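Kitchen Walk-Through Checklist: Countertop Appliances and Storage
14 comments | 30 shares

I do this one twice a year in our unit at Denummont, and this is the 11 July 2025 round. My comments are under each item, so feel free to skip those if you only want the list. Mitiku Kumsa from the building office wanted everybody's copy by email this time (mine was late in December, sorry Mitiku!).

The counter and the little wooden organizer first.
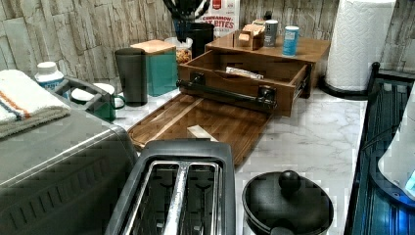
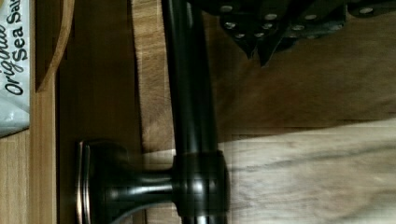

1. Toaster: slots clear, crumb tray emptied. DONE
I pulled the tray over the sink and wow, so many crumbs. I'm going monthly from now on.

2. No cloth, paper or packaging on or against anything that heats up. NEEDS WORK
Guilty. The striped dish towel lives on top of the big stainless appliance, and it really needs a hook. Cereal boxes and snack bags count too, so keep them well back from the toaster.

3. Cords: no cracks, no scorch marks, nothing pinched. OK
Ran my fingers down every one with the plugs pulled. The toaster cord is a bit stiff near the plug, so I'll look again in December.

4. Drawer opens and shuts smoothly, stop works. OK
I yanked it harder than I normally would and it stayed in.

5. Handles tight, no wobble. FIXED
The black bar handle on the drawer had a tiny bit of play (you only notice it if you twist). Two turns with a screwdriver from the inside and it's solid again.

6. Nothing heavy on top of the organizer. OK
A can, a canister and the small box of packets, that's it. I'm fine with those.

7. Cutting board: no deep cuts, no splits, groove scrubbed. OK
Needs oil. Not a safety thing, I know, but I'm writing it down or I'll forget!

8. Extinguisher in reach and gauge in the green. OK
Hall closet, left side.

Still open: item 2. I'll send Mitiku a note once the hook is up.

2 likes | Share | 14 comments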